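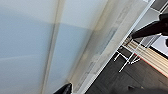

3.2 Who gets quoted, and how much of it survives

The first thing we learned about celebrity interviews is that very few people read them. What people read is the story about the interview, and then the story about the reaction to that story. We took 594 magazine interviews with actors, singers and television hosts and traced each one through the entertainment pages that picked it up. The full set came to 1,185 follow-up items, some of which were longer than the interview and a few of which were plainly written by someone who had seen only the headline.

Coding was done by Isla Pollock and Deming Qian, who worked separately and met on Fridays to disagree. For every follow-up we marked the quotation used in the headline, the place it held in the original, and whether the interviewer's question was kept. The question was usually the first thing to go. An actor who is asked three times about a former co-star, and finally says something mild about him, becomes an actor who "opens up" about him. The verb "slams" gave us particular trouble. In the coding guide (written in August, revised more often than we care to admit) it was defined as strong public criticism of a named person. By the end of the pilot we had seen it applied to a remark on hotel breakfasts, and the definition was dropped.

Figure 3 sets out the path of a typical quotation. It starts deep in a long piece, often after the part about the garden or the dog, and reaches the first follow-up within hours. The second round adds adjectives. The third adds the performer's age, which our sources seem to regard as a form of evidence.

Figure 3. Stages in the reuse of an interview quotation, from first publication to reaction piece. Wider bands mark stages at which wording was shortened.

Older performers were treated differently, though less simply than we had guessed. Their opinions on how things used to be were lifted far more readily than anything they said about the work they were supposed to be promoting. Janaína Bragança has called this the "grandparent slot," and the label fits our material well enough that we have kept it. Gavin Cruickshank objects that younger performers have a slot of their own, reserved for regret, and on the smaller sample we have for them he may be right.

We did not try to measure whether readers were misled. A survey of some 2,000 readers was planned and then priced, in that order. What we can report is that the full sentence around a headline quotation was often missing from the item beneath it, and that the missing part tended to contain the word "but." Section 3.3 takes up the apologies.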